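Ticket: Badge reader on east door drops offline overnight
Opened by: Melati Simanjuntak
Assigned to: Ridwan Goh
Site: Prestidwood, second floor
Priority: Normal
Status: Open, waiting on part

December 7, 2020, opened
The Fustby reader on the east door was dead again this morning. Light off, no beep. People came in through the loading side until I cycled the breaker. Same thing happened twice last week. The west door is the same model and has had no trouble.

Update, Ridwan Goh
Pulled the log from the door controller. The reader loses power a little after the building goes to night mode and doesn't come back when night mode ends. Firmware matches the west door. Reset the controller and left it overnight.

Update, Ridwan Goh
Failed again. Swapped the two readers. The fault stayed on the east door, so the reader is fine. Put them back where they were.

Update, Syahrul Tarigan
Checked the supply in the ceiling box. It is rated for 2 amps and also feeds the door strike and the hallway sensor Pasaribu added in April. Output sags when the strike fires. The cable run from the box to the door is 40 feet and is thinner than what the west door has. One terminal screw was loose. Tightened it.

Update, Melati Simanjuntak
Held for one night, then dropped again. Can we get a separate supply for the sensor? I also need to know if the door fails locked or unlocked, as the lab people stay late.

Update, Ridwan Goh
It fails locked from the hallway. You can always get out from the inside. I've asked Mimisetti for a quote on a second supply and new cable. Until then, please leave the breaker labeled and don't use the east door after 8 p.m.

Attachment 1

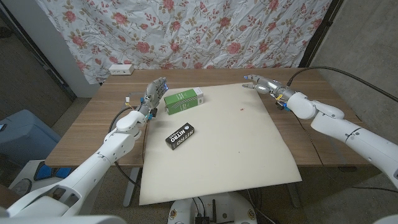

Sutrisno Santoso: I'd hold off on the new cable until the second supply is in. We had this on the stairwell door and moving the sensor to its own supply fixed it. The old cable is still in use there.

Update, Ridwan Goh
Agreed. Cable taken off the quote, supply only. Will fit it when it arrives and watch the log for a week before closing.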